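Batau Band 3 - fitness tracker, black strap. In stock again, limited numbers so dont hang about. Heart rate, steps, sleep, the usual. Battery lasts up to 13 days with notifications off.
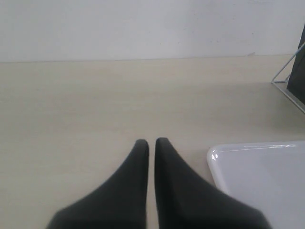 Charging is by the clip-on Meltberg lead, in the box. Full charge before first use please. Strap pops off for washing, mild soap only, then leave it to dry flat on a plastic tray like the white one in the photo - not on a radiator. Spare straps sold seperately, small or large.

Returns to Ovville, ask for Wubit Abera. Page updated 6/13/20.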